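Dudham Repair & Swap: quick June update

Sorry this one's late, the newsletter was meant to go out before the long weekend and then the printer died and then I got the flu. Anyway.

Swap day went really well. 156 people through the door, up from last winter, and the kids' coats were gone by 10 am. If you missed out on a coat let Neema Kimaro know the size and she'll keep an eye out. Gumboots too. We have a mountain of gumboots, nearly all left feet it feels like.

Money: raffle plus sausage sizzle plus the tin on the door came to $2,174. Best yet! Most of that goes on the hall hire through to spring, the rest on a new urn. The old urn is not to be used. Please. Even if it looks fine.

Still in the lost property box: one grey scarf, a set of keys with a Promorero tag, kid's lunchbox (washed, you're welcome), reading glasses x 4. Box goes to the op shop end of the month.

Mending table is moving to the back room where the light's better. Bring your own thread if you're fussy about colour. Zips are back on, Neema found a bag of 37 in her mum's shed, mostly metal, mostly brown. Good for jeans and that's about it. 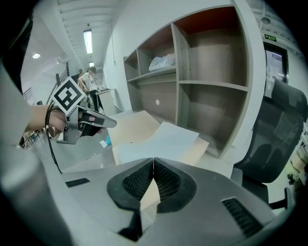 Parking. The Minja Street side is for unloading only, we've had another note from the neighbours and fair enough, someone blocked the driveway for the whole morning. Use the oval, its a two minute walk.

Next swap is books, puzzles and games. Puzzles must have all there pieces, or write on the lid how many are missing. No encyclopedias, no VHS, no textbooks older than the person carrying them. Drop off from 8 am, doors at 9, pack up at 1. We need hands for pack up more than anything, last time it was three of us and a wonky trolley.

Soup again if someone can lend a big pot. Ring or text Neema, or leave a note in the box at the hall.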